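Search this site
Home | Topics | Unanswered | Log in

Wrist view or overhead view for a memory insertion policy?

I'm training a policy to do board work inside a desktop PC, and I'm stuck on what the wrist camera is buying me. I have 1744 demos so far. With the overhead view dropped out, the policy still finds the memory slots, but it loses its heading once the fingers get in close, like this:

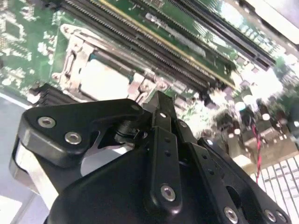 What I tried so far

I froze the encoder, then unfroze it, and got the same wobble both times. My guess is that the slots all look alike up close - two banks of them on this board, and the policy can't tell which one it's at. From farther back it does fine. 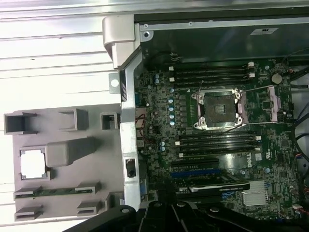 Wrist view with the socket and both memory banks showing.

Has anyone had luck feeding in older frames? I'd rather not collect another 188 demos just to find out.
- Kilis

Alvar Sundqvist
Yes, do the older frames! We went with 2 past views plus the current one, spaced out over the approach, and the wobble mostly went away. Don't pick consecutive frames, they're nearly the same picture. I'd also hold out 20 demos with the chassis turned a bit, or you'll end up grading it on memorized positions (ask me how I spent February). Views over the socket are a good check too. 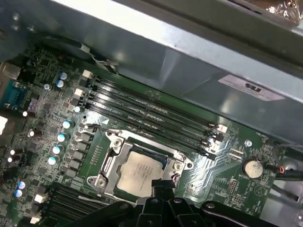

If your attention maps wander off to the cables at that range, crop tighter before you touch the learning rate.

Moen
just use more data

We use cookies to remember your settings. Accept | Manage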